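4.2 Reward rules and token supply

Nunel is a token-based network for people who sell handmade goods. Sellers earn a token, Jafri, when other members rate their listings, answer their questions or buy from them. This section sets out how tokens were issued during the trial and how the rules were changed in June. 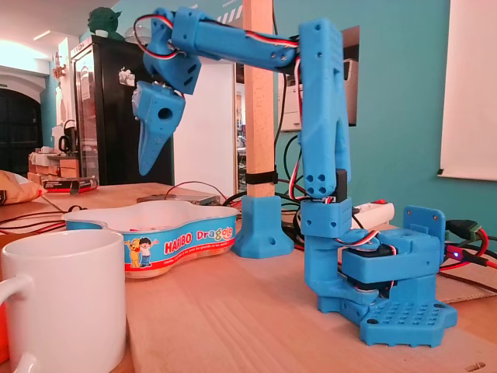
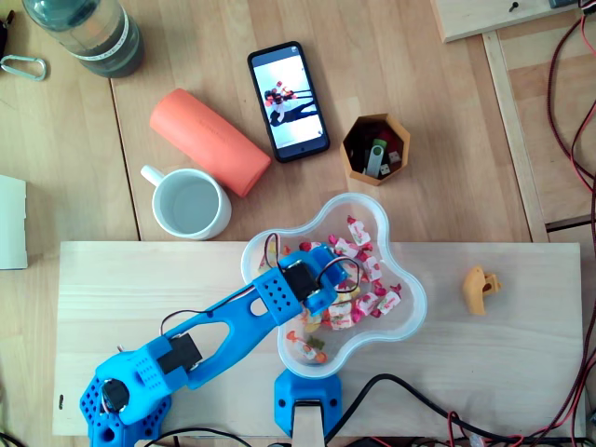
Figure 3. Blue 3D-printed robotic arm on a wooden work surface, two views.

At launch the network had 800 member accounts. Each account received a starting balance of 20 Jafri, held in a wallet called Kitska. Members could spend the balance on placing a listing higher in the search results, or keep it. Tokens could not be exchanged for money at any stage of the trial, and members were told this when they signed up.

New tokens were issued once a day. The daily issue was fixed, and each member's share depended on the number of ratings received since the previous issue. A rating from an account that had never bought or sold anything carried the same weight as any other. This made the rule easy to explain, but it also made it easy to abuse. In the first month a small group of accounts rated one another's listings many times a day and took 33 per cent of all tokens issued. Few of these listings led to a sale.

The rule was changed in two ways. First, a rating counted only if the account giving it had completed a purchase on the network. Second, no member could earn from more than five ratings given by the same account. Balances already earned were left alone, as the terms of use did not allow tokens to be taken back.

After the change the daily issue was spread over more accounts. Newer sellers still earned little, as they had few buyers to rate them. We considered a fixed bonus for first listings but did not test it, and the effect of such a bonus on total supply is left for later work.

Advertising income was handled separately. Shops that paid to appear on the front page did so in ordinary currency, and a share of the income was set aside in a common fund. The fund was meant to buy tokens back from members once exchange was allowed. It was not used during the trial, so we cannot say whether it would have supported the price. Section 4.3 compares the fund with the one used by Jallico, where buy-backs are decided by a vote of token holders.

Related items
Wallet design in small trading networks
Rating abuse and daily token issue: a short review
Jallico: buy-back votes and turnout
Advertising funds in member-owned marketplaces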